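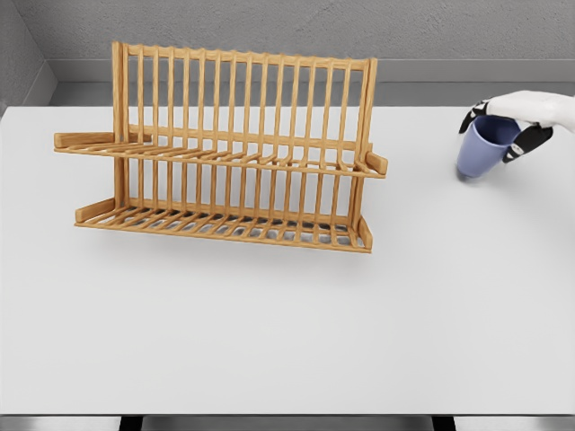 Two-tier dish rack, white tabletop.

Section 2: Setting up a memorial collection page

I've set up a few of these on Duangkaew now, and the first one took me a whole evening because I kept going back to change things, so please read the lot before you click anything! You'll need a photo of the person, the family's yes in writing (a text will do) and the bank details of whoever is receiving the money.

1. Log in and choose New Page, then In Memory. Don't pick General Appeal, you can't switch over later and I've had to bin a page for that.

2. Type the name the way the family wants it. When I did the one for Melquiades Ventura, the pilot from Usarby, his sister asked for "Mel" in the title and his full name underneath, and there's a second box for exactly that.

3. Set your target. I put 400 on Mel's page and it had passed that by bedtime (it closed at 2278, and I had a little cry). You can raise the target whenever you like, but lowering it means writing to support.

4. Write your story in the big box. Mine are short – who they were, what happened in a line or two, where the money goes.

Note: the box stops at 753 characters and it counts spaces. It won't warn you, it just chops the end off when you save.

5. Under Payee, add the family member's account and press Send Check. They get an email and have to click it before any donation can be paid out.

Caution: never put your own account in "just for now". Manee Chareonsuk did that for the Prondcombe page and it took until August to untangle.

6. Turn on Approve Comments First. If there's been anything in the news about the accident you'll get strangers guessing at the cause, and the family shouldn't have to read it.

7. Press Preview, send the link to the family, and wait for their reply before you press Publish.

Closing the page is covered in section 3.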